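3.2 Ce que les clubs attendent de la plateforme

Je reprends ici la partie de l'enquête qui m'a donné le plus de fil à retordre. Avec Reet Krūmiņa, j'ai contacté 128 clubs amateurs inscrits sur Kuusk, la plateforme qui met en relation des associations sportives et des entreprises locales. On leur posait une question toute bête : qu'est-ce que vous cherchez chez un partenaire ? Je m'attendais à lire « de l'argent » partout, et j'ai surtout lu des histoires d'horaires de gymnase, de minibus et de licences à saisir deux fois (on compatit). Les réponses libres, 581 en tout, ont été codées à la main en avril, par nous deux séparément, puis comparées devant beaucoup de café.

Le codage a fait ressortir un thème que notre grille de départ ignorait complètement - l'accès aux salles. Les clubs de handball et de badminton y reviennent sans cesse, parfois sur une page entière ! J'ai donc ajouté une catégorie et relu tout le corpus depuis le début. 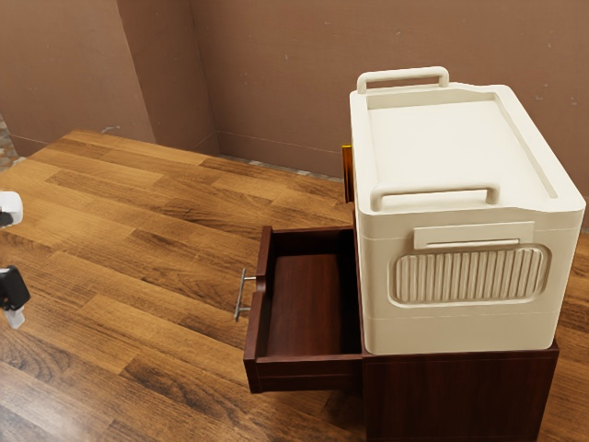
Figure 4. Rendu de synthèse : surface en bois à lames et murs brun-rouge.

3.3 Le point de vue des entreprises

Côté entreprises, le ton change. Gurkance et Palley, les deux sociétés que j'ai pu suivre sur toute la saison, parlent d'abord de recrutement et de visibilité dans le quartier. La responsable du projet chez Palley m'a dit qu'elle préférait un petit club qui répond au téléphone à un grand club qui signe vite - je l'ai notée mot pour mot, celle-là. Je reviens sur les contrats eux-mêmes dans la section 4.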